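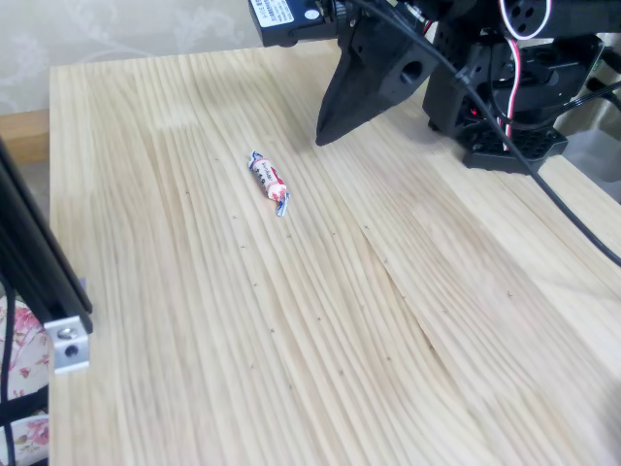
Pine dents if you so much as look at it, a customer wrote to us in our first spring, so why would anybody want to eat dinner on it? We loved that letter, and we still keep it pinned up by the glue racks, because it asks the very thing we enjoy talking about most!

About Rarkideck

We make pine tabletops. We've been making them in Zastdale since 2000, first in one half of a feed store and now in the long building on Yusof Lane, with the big windows on the north side. We don't make chairs and we don't make cabinets (we tried cabinets once, and our doors never did hang right). Tabletops are what we know: kitchen tables, craft tables, desks for kids who are going to draw on them, workbenches for people who want something pale and friendly under their hands.

And yes, pine is soft. The customer was right about that. A dropped fork leaves a little mark, and a pencil pressed hard through one sheet of paper will leave its whole message behind. We like tables that get used, so we don't lose much sleep over it. Most dents in bare pine can be coaxed up with a damp cloth and a warm iron, and pencil usually lifts off with a plain white eraser if you rub along the grain and take your time. We're happy to walk you through either one over the phone, and we've done it with people's homework, knitting patterns and one very long grocery list.

What we get excited about is the grain. Every board goes through our hands before it gets glued, and we turn them over and swap them around until the lines run together in a way we like. Some boards come out quiet and almost cream-colored. Others have long wavy lines that bend like a creek, and when you set one of those next to a plain one you can see the seam from across the room. Some shops work hard to hide that. We think it's the best part of the table, and we'll put a good wavy board right where you'll be setting your coffee.

You'll also find a dish of wrapped candy on the front counter, and usually a piece or two on whatever table is closest to it. Help yourself. Kids pick one out while their folks talk edges and corners with us, and plenty of grown-ups do too. 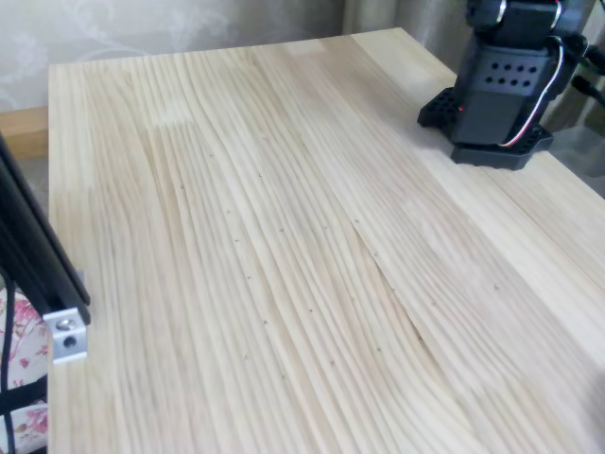
The Tabletop Room at Rarkideck

Eight of us work in here, and everybody does a bit of everything. You might glue in the morning and sand all afternoon, then spend the last hour of the day answering mail. We start at 7:30, with the radio on low until the planer gets going and drowns it out.

Our boards come from Sokwood, a small mill up the valley. They let us pick through the stacks ourselves, which takes forever and is a great way to spend a morning. The lumber then rests on our racks for 17 days before we touch it, so it can get used to the building. After that we cut it into strips, lay the strips out, argue a little, glue them edge to edge and clamp them up overnight. Sanding comes next, by machine and then by hand, with extra care at the corners. You can have your top bare, oiled or soaped. Soap keeps the pale color longest, and it's what most of us have at home.

We finish 20 tops in a good month. In December it's fewer, partly on account of the cold and partly on account of the pie.

Come and see us

Visitors are welcome any time the front door is propped open, and we mean it. Bring your measurements, or a sketch on the back of an envelope, or just a description of your kitchen and who sits in it. You can run your hands over samples of every finish, and we keep a few well-used tops by the counter so you can see how pine looks after some years of breakfasts (it goes a lovely honey color in a sunny room).

If you already own one of our tables and it needs some attention, bring that in too. We'll sand out rings, fill a split or trim a top that has to fit a smaller apartment. Please call ahead if it's longer than your car.

Parking is around back, next to the lumber shed.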